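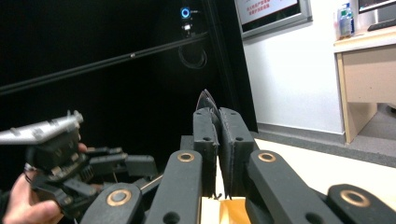
### 4.2 Joining the Killum to your IP network

1. Connect port 2 to the media switch. Port 1 is for control, and it will happily accept your video and do nothing with it.
2. Open the Rarkitz panel and set the PTP domain to 127.
3. Wait for the clock light to turn green. Staring doesn't speed it up.
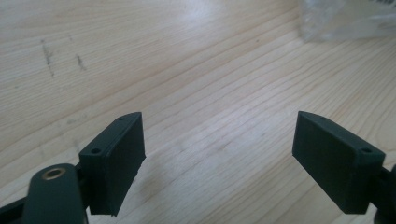
4. Add your multicast senders, up to 12 per unit.
5. Press **Save**, then **Apply**. Yes, both.

**Note:** If audio drifts from picture, check the domain again before calling Gunn support. They will ask.

**Caution:** Never update firmware on air. Shengli Zhong did, and viewers got 20 seconds of color bars.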